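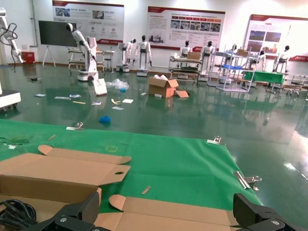 Carton flat on the green mat, Tustgate bench, June, 10:20 am.

Flat-pack carton trial, continued. Halvorsen say their die-cut carton folds up without tape and holds its shape. I have my doubts. The long tabs look fine on the sheet, but a tab that looks fine on the sheet tells me very little about the tab once it has been bent twice. Same worry about the finger hole: it sits close to the right end of its flap, and that is where I'd expect a tear to start.

Lot 3648, tan board. Score lines are clean to the eye. Naa Abugri thinks they are cut too deep and wants one opened up under the loupe before we fold any more. Fair enough. I think the board is just thin, and that the people who wrote the Cunard spec sheet never picked one up.

Plan is 20 folds per flap, by hand, same person all the way through. Write down the count when the first white line shows in the score, and again when it splits. Don't write "OK" in the column. OK is what we wrote for the Posusstead boxes and now I can't tell what we meant by it.

The mat: still held along the edge with binder clips. I don't trust these much. They grip well enough until someone leans on the table, and a mat that creeps will spoil any measurement we take off it. Naa says it hasn't moved since she put them on. She may be right -- I want a pencil mark on the table edge anyway.

Floor needs doing. Open box with white packing coming out of the top, plastic bag, a white box leaning over, something blue and crumpled near the table. Packing to the bin, boxes to the rack if they're worth keeping. I doubt the white one is.

To do: loupe on one score. Weigh 2 blanks, dry. Ask Halvorsen for the board weight again, in writing this time.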